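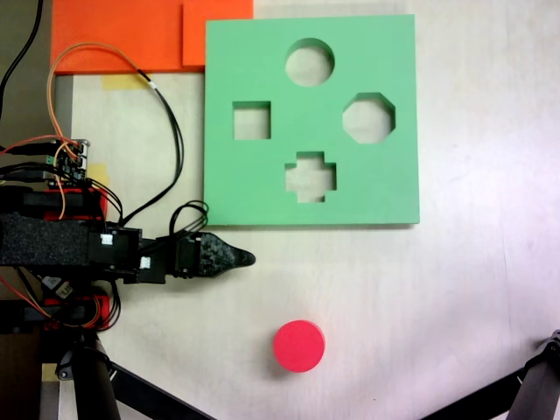
Red block below a green shape-sorter board with a round, a square, an octagonal and a cross-shaped hole.

Television Studies: Writing for and about the Screen
Handout 9: The opening title sequence

Reading for this session: the course packet chapter on openings, plus the first episode of Brumville and the first episode of Lovska. Watch both from the very start and do not use the skip button. If you have only seen them with the skip button on, watch them again.

What we mean by a title sequence

A title sequence is the part of an episode that carries the name of the show and usually the main credits. It may be long and set to a full song, or it may be a single card with a chord under it. In these notes "titles" means the whole sequence and "title card" means the shot where the name of the show appears. "Theme" means the music only. Keep these apart in your papers. A lot of the weaker papers last term said "theme" when they meant the pictures.

The cold open is the material before the titles. Some shows have none. Some put most of the first act there. When you log an episode, write down where the cold open ends and what the last line or action is. In a comedy the last beat is often a joke that gets its laugh under the first note of the theme. In a drama it is more often a question, a door, a phone, somebody finding something.

Older practice

For a long time titles had a practical job. A viewer might be in the next room when the show came on, and the theme called them back. Sitcom themes with lyrics often explained the setup: who these people are, how they came to live together, what kind of town this is. Anyone who missed the pilot could catch up each week in under a minute. Hour-long shows leaned on clips of the cast, each one turning or smiling on cue with the actor's name beside them.

The order of names was, and still is, a matter for contracts. "With" and "and" credits at the end of the list are negotiated. Do not read artistic meaning into the order of a cast list unless you have something to back it up.
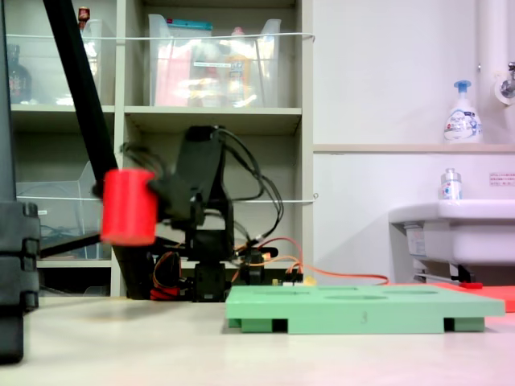

Black gripper holding a red cylindrical block, with a mint-green tray in the foreground.

Shorter titles

As networks looked for more room in the hour, many shows cut their titles down to a card. The credits moved into the first act and ran over dialogue. This changed how first scenes were written. A scene with names running across the bottom of it tends to be lighter on plot, with people walking, driving or making breakfast. Look for this in anything you watch this week. You may notice that the first important piece of information comes right after the last name is gone.

Cable and then streaming brought long titles back for some dramas. There was no ad break to make room for, and a long, expensive-looking sequence told the viewer that the show was serious. The skip button arrived later and made the long sequence optional. Designers now work knowing that many people will see their titles once, or see the first couple of seconds of them 11 times in a row.

Case 1: Brumville

Brumville is a half-hour comedy about a family-run bus company. The titles show a route map being drawn, with each stop carrying the name of a cast member. The theme is a short brass tune with no words.

Points to note:

The map changes. In the pilot the line runs straight across town. By episode 9 it has a detour, and the detour matches a road closure in the story. None of the characters mention it.

The last stop on the map is always blank. The creator's credit appears there, and the stop itself never gets a name. Students have argued that this stands for the father, who is talked about all season and does not appear. I think that is a fair reading but it needs support from the episodes, and the map alone will not carry it.

The brass tune comes back inside the show. It is played on a car horn in one scene and hummed by the dispatcher in another. When music from the titles turns up where characters can hear it, we say it has become diegetic. Write down each time it happens and who is in the scene. The dispatcher hums it when she is lying, at least in the first half of the season. See if you think that holds up later on.

Case 2: Lovska

Lovska is a crime drama set in a port. Its pilot has a 56-second title sequence of cranes, water and paperwork, with a slow vocal over it. The words are hard to make out and they are left out of the captions, so do not quote them in a paper.

The paperwork is worth some attention. The pages are shipping forms, and in each episode one form stays on screen a little longer than the others. In the episodes we have logged as a class, the form has something to do with the case. It is a small reward for people who do not skip. It also means that a viewer who has been skipping will find the final episode a bit harder to follow - the inspector recognizes a stamp that has only been seen in the titles.

We will discuss whether that is fair. My own view is that it is a mistake in an otherwise careful show. Anything the plot depends on should appear in the body of an episode at least once. Several people in the June group disagreed strongly, and you are free to as well.

Case 3, if there is time: Sevomance

Sevomance is a period romance that drops its titles completely for one episode, the one where the sisters leave the house. The title card comes at the end, over silence. Dropping or moving the titles is now common for a big episode, and viewers have learned to read it as a warning. Compare it with the Brumville wedding episode, which uses the normal titles and then goes somewhere very sad. Which one hit you harder, and did the titles have anything to do with it?

A word about Menzies

Some of you asked whether Menzies counts, as it has no titles at all and gives its name only in the menu. It does count. A show with no titles still has to begin somehow. In Menzies the job is done by sound: every episode starts on the same kitchen radio, tuned to a different station. You can use it for the assignment if you treat the radio as the opening and say so in your first paragraph.

How to log a title sequence

Watch once without stopping. Then watch with the sound off and write down each shot in a few words. Then listen with the picture covered and note where the music changes. Put the two lists side by side and mark where a cut and a change in the music fall together. Then compare one early episode with one late one. Differences may be as small as a color or a name.

Use start and end times from the player, in minutes and seconds. If your service inserts ads, say so at the top of the log.

Assignment

Pick one series that has at least 2 seasons. Log the titles from an early episode and a late one. Write a short paper on what changed and what that change tells the viewer before the story begins. If nothing changed, write about what did change around it, such as the cold open or the first scene after the card.

Attach both logs. Papers without logs will be returned unread. Plot summary should take up no more than one paragraph - I have seen most of these shows, and the ones I have not seen I will look up.

Please do not write on the shows covered in this handout, apart from Menzies as noted.

For next time

Bring your early log even if it is rough. We will start on end credits and the music that plays over them, and why some shows pay for a different song each week. Read the packet section on song clearance before you come.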